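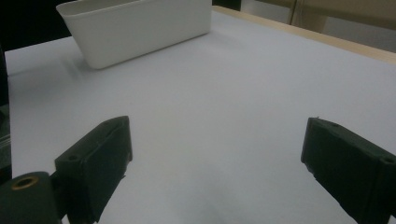 Última modificación: mayo, 18:40 h

Imprimir | Enviar por correo electrónico

Tiempo de lectura: 6 minutos

PUERTAS ABIERTAS

Yo fui por los bocadillos, lo digo ya para que nadie se haga ilusiones conmigo. Visitación Salcedo me había prometido que en Casari daban unos de tortilla estupendos a quien aguantara la visita entera, y yo llevaba desde las siete con un café con leche y media magdalena. Así que me puse la pegatina con mi nombre (mal escrito, me quitaron la hache) y me metí en el grupo de las doce con una pareja de jubilados, un chico con casco de bicicleta que no se lo quitó en ningún momento y una señora altísima que resultó ser Ona Petrauskas, la del tercero, mi vecina, con la que yo no me hablaba desde lo de la gotera.

Nos saludamos con la barbilla. Tres años llevábamos saludándonos con la barbilla.

La visita la guiaba Joon-young Wi, un hombre flaquito y contentísimo que andaba de espaldas para mirarnos a la cara y que se llevó por delante un paragüero. Nos contó que allí enseñaban a los robots a recoger. ¡A recoger! Visitación me dio un codazo, que ella tiene dos hijos y ninguno ha levantado un plato en su vida. El programa se llamaba Aseo y los robots se llamaban todos Plolon, Plolon con un número detrás, y a mí me dio un poco de pena que no les hubieran puesto nombres de verdad.

—¿Y quién les enseña? —preguntó el del casco.

—Ustedes, si quieren —dijo Joon-young, y ahí se me pasó el hambre de golpe.

Nos llevaron a una sala que yo me había imaginado llena de luces azules y era como el aula de manualidades de mi colegio: una mesa con una superficie blanca y el canto de madera clara, una cubeta de plástico blanco de las de toda la vida y una pinza de mano. La pinza sí que imponía. Dos dedos verdes, de un verde tan oscuro que había que fijarse para no llamarlo negro, con sus agujeritos y esa piel rugosa de las cosas que salen de una impresora. Uno de los dedos tenía una mordida en el borde y yo pensé enseguida en mi tijera de podar, que está igual.

El asunto era muy fácil de explicar y dificilísimo de hacer. Tú agarrabas la pinza, la cámara que llevaba encima miraba lo mismo que ibas a tocar tú, y con ella cogías un objeto de la mesa y lo dejabas en la cubeta. El robot lo aprendía después viendo tus grabaciones. Sin tu cara, sin tu voz, nada más que los dos dedos y lo que hubiera delante. Joon-young nos dijo que para una tarea sencilla les gustaba juntar 400 intentos, y la jubilada dijo que con su marido ella iba por más y tampoco.

Empezó el del casco y lo hizo perfecto, el muy antipático. Un calcetín, a la cubeta. Una cuchara, a la cubeta. Luego Visitación, que apretaba como si exprimiera limones y mandó un corcho debajo del radiador. Luego el jubilado, que se puso a hablarle a la pinza en voz baja, ven, bonita, ven, y oye, le salió.

Y entonces la señora que apuntaba, Kerubo Kioko, una mujer con una libreta y una paciencia de santa, levantó la vista y dijo:

—Ahora me haría falta gente que lo haga en pareja. Uno coloca la cosa en la mesa y el otro la recoge. ¿Ustedes dos?

Ustedes dos éramos Ona y yo.

Miré a Visitación buscando auxilio y Visitación estaba de rodillas buscando el corcho. Ona ya se había remangado. Me tocó la pinza a mí, y a ella colocar, y lo primero que puso en el centro de la mesa fue una llave. Una llave de paso, pequeñita, de latón — la sacaron de una caja que tenían llena de cosas de casa, yo sé que fue casualidad, pero Ona tenía toda la caja para elegir.

—Muy graciosa —le dije.

—Cógela —me dijo ella.

Se me escurrió. Se me escurrió otra vez. Kerubo apuntaba sin decir ni mu. La pinza pesa más de lo que parece y, además, miras la mesa y te entra una cosa rara, porque es tan blanca que no sabes bien a qué altura estás, como cuando bajas la escalera a oscuras y te sobra un peldaño. A la tercera la llave salió disparada y Ona la paró con la mano abierta sobre el tablero, ¡plaf!, como quien mata una mosca.

—Estás entrando torcida —dijo—. Baja primero y cierra luego. Siempre lo haces todo a la vez.

—¿Cómo que siempre?

—La gotera —dijo Ona—. Bajaste a gritarme y a traerme el presupuesto y a llorar, todo en el mismo rellano. Yo no sabía a qué contestarte.

El del casco se puso a mirar el techo. Joon-young, que yo creo que no se entera de estas cosas o que se entera muy bien, dijo que era un consejo excelente, que primero la posición y después el cierre, y que a los Plolon les costaba exactamente lo mismo.

Bajé. Esperé. Cerré. La llave de paso se quedó entre los dos dedos verdes, bien sujeta, y la llevé hasta la cubeta con el brazo temblando, y cuando la solté hizo un ruidito ridículo contra el plástico y aplaudió hasta el jubilado.

Lo hicimos 68 veces. Kerubo decía que con cinco bastaba, pero nosotras estábamos ya lanzadas. Ona ponía la cosa, quitaba la mano, yo bajaba, esperaba, cerraba, soltaba. Entre vez y vez se quedaba la mesa limpia un momentito, con la pinza abierta delante de la cubeta y nada en medio, y en esos momentitos hablábamos. Me enteré de que lo del presupuesto lo había guardado. De que el tubo lo cambió ella ese mismo verano y me dejó una nota en el buzón, una nota que yo jamás vi porque mi buzón, en aquella época, era un nido de folletos de pizza y lo vaciaba entero al contenedor sin mirar. Le pedí perdón con una pelota de tenis en la pinza. Ella me lo pidió a mí mientras buscaba en la caja algo que rodara menos.

Al final apareció Jong-dae Seo, el jefe, que venía de enseñar la otra sala a los de Magagula, unos señores con corbata que querían comprar o vender algo, no me quedó claro. Nos miró, miró la libreta de Kerubo y preguntó que cuánto tiempo llevábamos allí.

—Una hora —dijo Kerubo—. 60 minutos justos.

—¿Y los bocadillos? —dije yo, que me acordé de pronto.

No quedaba ni uno. Visitación se había comido el suyo y el mío, y lo reconoció sin ninguna vergüenza, con el corcho por fin en la mano. Así que Ona y yo nos volvimos juntas en el autobús y ella me dijo que tenía lentejas de la víspera, que subiera, que de paso me enseñaba el tubo.

Subí. Es un tubo precioso.

En otoño me llegó una carta de Casari para invitarme a ver lo que había aprendido Plolon 5, y volvimos las dos. Lo pusieron delante de una mesa con un calcetín y todo el mundo se calló. El robot bajó el brazo, se quedó quieto encima del calcetín un rato larguísimo, tan largo que uno de los de corbata carraspeó, y después cerró.

—¿Por qué espera tanto? —preguntó el señor.

Joon-young se encogió de hombros, encantado, y dijo que lo habían visto en las grabaciones, que había un par de personas que esperaban siempre un poco ahí, antes de cerrar, y que se le había pegado. Ona me agarró del brazo y no me soltó hasta que el calcetín estuvo en la cubeta.

Imprimir | Enviar por correo electrónico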